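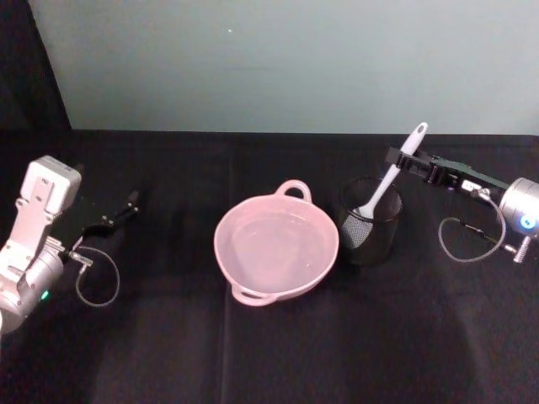

We did it! 1586 miles on two elderly scooters, and both of them rolled into Prendergast under their own power on Saturday, just before dark. Lucimara cried, I laughed, and then we ate the biggest plate of fries I have ever seen.

I still can't believe how good the riding was. The climb out of Namier goes on for miles, hairpin after hairpin, and my little 132 cc Jimon did the whole thing in second gear with trucks crawling up behind me. The view at the top was worth every honk!

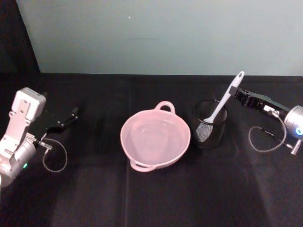

Day four was our longest, 397 miles, and I would not do it again without a better seat (a folded towel helps for an hour, tops). Lucimara's Hatico snapped a throttle cable halfway through - she had a spare taped under the floorboard and was moving again in twenty minutes. What a woman.

I'll get the full route up soon, with fuel stops, because there is one long dry stretch where you really do want a can with you. Next March we're thinking of the coast road, and Lucimara already wants bigger tires.

- Marlene Magalhães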